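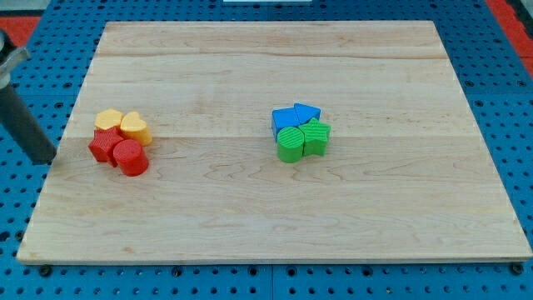

Workshop notes / Timber and adhesives

October, entry 7

Maple, jointed boards. The Collano trial was continued this morning with the second batch of panels from Fatby. Glue was applied to one face of each joint only, as agreed with Kilian Widmer, and the clamps were left on for four hours. The previous batch had three — too short, in my view, for a room as cool as ours.

Moisture readings before gluing were acceptable on all boards but one, which was returned to the rack. It should not be used until it has been measured again.

Lâm Đỗ asks that end grain be sealed on the same day as trimming. Several panels in the Hadgu order were left over the weekend and showed fine checks of up to 3 mm. The instruction sheet will be amended accordingly.

Final sanding: 120 grit, then 192 strokes by hand per face under the Elby method. I remain unconvinced that the count matters, but it is to be kept until the trial closes.

Outstanding: oil samples, labels for the rack, reply to Fatby concerning delivery.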